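Folding tables for a small apartment – keep or replace?

Marcelino Iglesias
Posted Saturday

We eat and do homework on two square folding tables, the kind with the marble pattern top and a red-orange edge. I bought both from Ritel when we moved in. My wife wants a real dining table. I want the floor space when we fold them up. The black legs cross underneath and I have never had one collapse. The drawers and the toy shelves already take up the wall, so a fixed table would have to stay in the middle of the room.
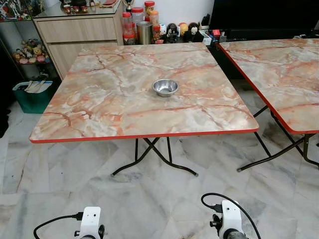

Iker Collado wrote:
Keep them. A fixed table in a room with toy shelves just turns into another shelf. I had a Hengate extending table for 2 years and we pulled it out maybe at Christmas.

Begoñe Peñalver wrote:
Disagree. Folding tables are fine for cards. For meals every day you bump the legs with your knees, and tile makes it worse when the feet slide. Are the caps still on yours?

Marcelino Iglesias wrote:
Caps are on. They do slide a little when the kids lean.

Eusebio Sarmiento wrote:
Rubber caps, hardware store, pack of 10. Measure the tube first, I got the wrong size. Also check the edge trim every so often. Mine lifted at a corner and water got in – the top swelled and that was the end of it.

Begoñe Peñalver wrote:
That's kind of my point. You end up fixing a cheap table over and over.

Eusebio Sarmiento wrote:
One pack of caps is not over and over.

Rodrigo Cifuentes wrote:
Could you sell one and keep the other for guests? Then a small drop leaf goes against the wall. Zabala had one last November, no idea if they still do.

Marcelino Iglesias wrote:
No free wall, that's the trouble. I'll get the caps first and measure again.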